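Media and Audiences, Unit 5: Celebrity Endorsement Contracts
Handout for the session of 24 Sep 2019

Reading: Kjærgaard course pack, section 4. Bring the Bodia contract extract.

An endorsement contract licenses a name and a likeness for a fixed term and territory. The fee has two parts: a guaranteed sum, paid on signing or in installments, and a variable sum tied to sales or appearances. In the Bodia extract the guarantee is payable in 4 installments, and the variable part begins once 3,000 units are sold.

Exclusivity is defined by product category. A narrow category favors the celebrity, who can sign with other firms. A broad one favors the brand and raises the guarantee.

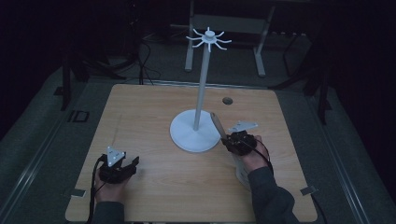
Category wording causes most disputes. Panov signed a singer for "kitchen goods," and Kodament later signed the same singer for "tableware." Each firm read its own term widely. Take a plain object such as a white mug tree with eight curved arms on a round base: it holds tableware, is sold with kitchen goods, and is named in neither contract. A schedule of listed products, attached to the contract and updated each February, avoids the question.

Morals clauses permit termination if conduct harms the brand. Note the trigger (charge, conviction, or public complaint), the notice period, and whether paid sums are returned. Reverse morals clauses give the celebrity the same right against the firm.

For next session: mark every term in the Bodia extract that limits use of the likeness after expiry. Redraft clause 4 so that it covers unsold stock.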